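Moving a solid wood table between two rented places – sell it or ship it?

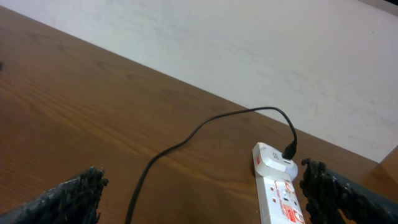
Posted July 15, 2018 in Moving and Storage

I'm leaving a one-bedroom in Gratville for a smaller place in Ramness at the end of the month. The drive is 308 miles. Most of my things fit in the car or can be given away, but I have a wood dining table I bought secondhand four years ago and I can't decide what to do with it.

The legs are attached with bolts, two per corner, and I have never taken them off. The new apartment is on the third floor with a stairwell that turns at each landing. The landlord says the stairs are 36 inches wide but I haven't measured them myself. The top is 34 inches across and a little under six feet long.

I got one moving quote for the whole apartment, with the table, and it was $3,624. That seems like a lot for what I own. Without the table I could probably do it with a small rental trailer. A used furniture store here offered me $200 for it, cash, if I bring it in myself.

I like the table and I would have to buy something to replace it. Is it worth the trouble? Also, if I take it, do I need to wrap the top in anything special or will blankets do? I have read both that plastic is fine and that plastic ruins the finish.

– ledgerline

pinecreek_mover

I worked for a moving company for 12 years, mostly local jobs with some long ones. That quote is high for a one-bedroom at that distance, even in July, when everybody charges more. Get at least two more and ask each one whether the price is by weight or by hours plus mileage. Ask about stairs too. Some companies add a charge per flight and don't mention it until the paperwork.

As for the table, take the legs off. If it has been four years the bolts may be stiff, but a socket wrench will usually do it. Lay the table face down on a folded blanket first. Put the bolts and washers in a bag and tape the bag to the inside of one leg, or keep it in your own pocket. Don't tape it to the top, even on the underside. Tape left in a hot trailer leaves gum that is hard to get off.

With the legs off, a 34 inch top will go up nearly any stairwell on its edge. The width of the stairs isn't your problem. Your problem is the height of the ceiling over the landing, because a six foot top has to be tipped up to get around the turn. Measure that before you decide. You want the diagonal from the inside corner of the landing floor to whatever is lowest above it.

Blankets go against the wood. Plastic wrap goes over the blankets to hold them on. If plastic sits directly on the finish in the heat it can trap moisture and leave cloudy marks. That is where the two pieces of advice you read come from, and both are right depending on what is under the plastic.

Stand it on its long edge in the trailer, against a side wall, and strap it. Don't lay it flat and stack boxes on it.

Tobble

Sell it. I hauled a table from Ledesma to Osholm and it sat in the hallway for two years because it didn't fit in the kitchen. Nobody measures the kitchen.

harrow55

I would work it out this way. The trailer costs the same whether the table is in it or not, as long as you don't have to go up a size. So the real cost of keeping it is the store's offer you turn down, plus a couple of moving blankets. A decent solid wood table will cost you a good deal more than that to replace, even used, and you would have to go find it and get it up the same stairs.

The one thing I would check is floor space. You said the new place is smaller. Mark the size of the table on the floor with painter's tape when you go to sign the lease and leave three feet on any side where a chair goes. Two and a half works if nobody has to walk behind it. If one long side can go against a wall you save quite a bit of room and still have seats for four.

Also, wait a day before you tighten the bolts all the way at the other end. Put them in finger tight plus a half turn, let the table stand on its feet overnight, then finish. Mine wobbled until I did that.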